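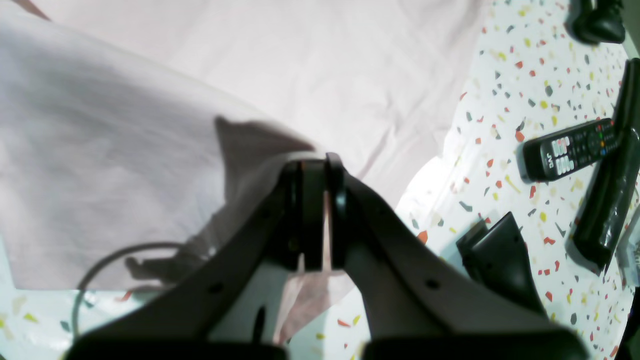

1/ Zarkside, by Hyun-seo Ha

Finished it last night, all 613 pages. The jacket calls it "a riotous caper." I laughed 2 times.

2/ Setup: Grewal, a failed ferry captain, steals a church organ and hides it in a town called Brullelstead. Fine, I'm in. Then we get four chapters on his divorce.
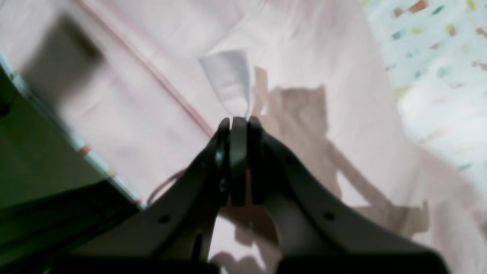
3/ And the divorce chapters are the good ones – so why is everyone selling me the organ?

4/ Lenemen put this out in July and my feed already says "instant classic." Did any of you reach the ending? The brother just shows up with a boat. From where?

5/ Might try her first book. Library copy, though. Not paying for this twice.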